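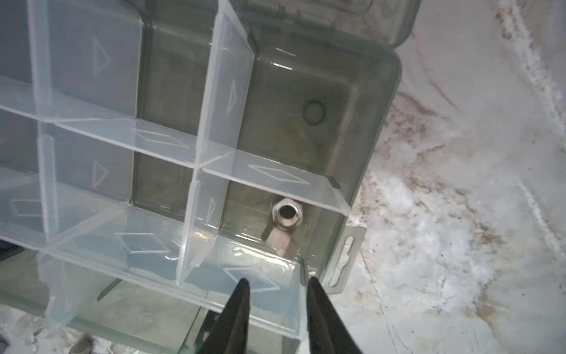 Wrist camera view, clear divider insert over the gray box.

Home | Datasets | Hardware notes | Downloads | Contact

Filed under: grippers, wrist cameras, transparent objects

# Pultard Clear-Insert Set

Wrist camera recordings and gripper logs from a comparison of two finger designs on thin, see-through plastic parts. The task is putting a clear compartment insert into a smoky gray plastic box and taking it out again. The set was recorded on the Pultard bench between March and June.

## What is in it

The set has 3119 episodes. One episode is one attempt, either an insertion or a removal, and it is kept whether or not the attempt went well. Each episode folder holds:

- `wrist.mp4` – color video from the small camera at the wrist
- `state.csv` – joint positions, gripper opening and motor current
- `meta.json` – finger type, controller version, direction, result label

There is no depth stream. We tried a depth camera in the first week and got mostly holes where the insert walls were, so it was taken off the arm and those runs were dropped.

## Fingers compared

**Vutholm taper.** Matte black, narrow toward the tip. Fits between the insert and the box wall with some room to spare. The small contact patch means the part can rotate in the grip if it is picked up away from its center.

**Sovov pad.** Wider, with a soft face. Holds the part more firmly but needs more clearance, and on the insertion task it touches the rim of the box more often than the taper does.

Both were run on the same arm with the same camera mount. The camera was recalibrated after each finger change. We did not compare arms.

## Controllers

Two controllers were used with each finger type:

1. `hold-pos` closes to a fixed opening and stays there.
2. `hold-cur` closes until the motor current reaches a limit, then keeps that limit.

The current limit was set low on purpose. The walls of the insert are thin and will flex, and a flexed wall changes the shape the camera sees. If you are going to replay `hold-cur` episodes on your own arm, start below our value and work up – motor current does not carry over well from one gripper to another.

## Why this part

Most of our earlier gripper tests used solid, opaque blocks, and a vision model that did well on those told us very little about packing work. With the clear insert, the walls show up mainly as pale highlights along the folds and corners, and they overlap each other when the part is tilted. The faint triangle and diamond outlines molded into its faces are sometimes easier to find than the walls themselves. The box is also partly see-through, so its edges are visible behind the part being held.

The metal hex fitting that comes up through the box floor is a useful fixed landmark. Glare on the inner wall of the box is common in the set and has not been masked. The white work surface is streaked and stained brown and tan in places. We left it that way for the whole recording period so that the background would stay comparable across finger types.

## Labels

Result labels are `seated`, `partial`, `dropped` and `aborted`. They were set by the operator at the end of each attempt and checked later against the video. Where the two did not agree, the video label won and `relabeled` is set to true.

`partial` covers any case where one side of the insert is down and the other is resting on the rim. Early on we tried to split this into left and right but the labels were not consistent, and the split was removed.

## Loading

Unpack the archive and point the Wumbei loader at the top folder:

 wumbei load ./clear-insert --split train

The loader reads `meta.json` first and skips any folder without one. Video and state are matched by timestamp. Do not match them by row number, as the state log runs faster than the camera and the ratio drifts a little over a long episode.

## Known problems

- Episode numbers go past 3125 because numbers from deleted runs were not reused. A gap in the numbering does not mean your download is incomplete.
- A few `hold-pos` episodes with the Sovov pad have the gripper opening logged before the zero offset was applied. They carry `offset: raw`.
- Exposure was on automatic until partway through April. Earlier videos get darker when the insert catches the light.
- The tips of the fingers are in view at the bottom of the image nearly all the time. If you train a model to tell finger types apart it will simply use that, so crop the lower part for any test where it matters.

## Not suitable for

Force estimation (there is no force sensor on this arm), or measuring the insert. We have no reference scan of the part and the camera calibration is only good enough for servoing.

## Changes

**v2** – relabeled episodes merged, aborted attempts added back, raw offset flag added to metadata.

**v1** – first release, `seated` and `dropped` only.

Please report broken files through the contact page with the episode number and the version you downloaded.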